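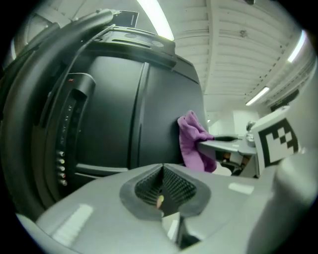 Last modified: 1 Sep 2024 by A. Brophy

Food Preservation, session 3: salt

Notes to go with the talk. Not a replacement for it. Bring these back next time, we will need the bit on brine again.

Reading: the Cattaneo chapter (in the course folder), first half only. Skip the part on fish sauce for now, Carter MacPherson is doing that in his session.

Why salt works

Salt pulls water out of food. Water moves through cell walls towards the saltier side (osmosis, see session 1). Microbes need water too, and the same thing happens to them. They shrink, slow down, mostly stop growing. Some die, plenty don't. Salted food is not sterile, please don't write that it is.

Term to know: water activity. Scale 0 to 1, pure water is 1. Fresh meat very near the top. What counts is how much of the water is free for microbes to use, which isn't the same as how wet the food feels. Honey pours, but has low water activity.

Most bacteria that spoil food give up well before most moulds do. So you get salted things with mould on the outside and sound inside. Some cured sausages want a mould, that's a seperate topic.

Dry salting

Salt rubbed on or packed round the food. Liquid comes out, either drains off or is left to make its own brine. Hams, cod, capers, egg yolks.

Coarse salt vs fine: same stuff, but a spoonful of fine weighs more. WEIGH IT. Old recipes in cups or handfuls are a nightmare for this. Last February a whole group worked from volumes and got cabbage nobody could eat.

Thick pieces are slow. Salt has to travel to the middle, and the middle can go off before it gets there. Hence: keep it cold while you salt. Traditional hams started in winter for this reason. Bone is the weak spot, spoilage often begins next to it.

Wet salting (brine)

Food sits in salt water. More even than dry, but takes up room and the food must stay under the surface. Anything poking out is where trouble starts.

Strength of brine, worked example:
20 g salt in 80 g water = 100 g brine
20 / 100 = 20% by weight
NOT 20 / 80. Everyone does this once.

That is a strong brine, close to as much as the water will hold (saturation is a bit over 26% at room temperature). Good for long keeping, far too salty to eat without soaking after.

Food put into brine gives up water and weakens it. Check again later on, don't trust the number from the start.

Salt and fermenting

Lower salt, different aim. Here you want some microbes to win. Lactic acid bacteria put up with a fair bit of salt, many of their rivals don't. They make acid, the acid does the rest of the job. Sauerkraut, usually 2 to 3% of cabbage weight. Too little salt = soft and slimy. Too much = nothing happens for ages.

So salt does two jobs in this course. Keep them apart in your head:
- high salt, holds nearly everything back
- low salt, picks who grows

Nitrites

Short version only, Concetta Zanetti covers this properly later. Curing salts contain nitrite, sometimes nitrate as well. Pink colour, cured taste, holds back the botulism organism. Small amounts, weighed with care. Never swap one for plain salt in a recipe or the other way round. Himalayan pink salt is NOT curing salt, it's only pink.

Bit of history

Brasham case study: small port, salt pans on the marsh, herring trade. Main points from Grasso's talk:
- pans worked in summer, fish came in autumn, so salt had to be stored dry for months
- local salt was dirty, bitter from magnesium. Buyers complained
- better salt brought in by sea, and the pans were let go
- barrels cost more than the fish some years

Ubaldo's slides are in the folder under Salturum, which is the name on the old map. Don't look under Brasham, it isnt there.

For next time

1. Make up 8% brine, 100 g total. Write down what you weighed and in what order.
2. 3 slices of cucumber: one dry salted, one in your brine, one left plain. Weigh each before, and again after an hour. Blot them first.
3. One paragraph on why the weights differ. Use the word osmosis properly.

Scales can be signed out from Natalina. Return them clean, salt eats the pans.

Next session: sugar. Same idea, more jam.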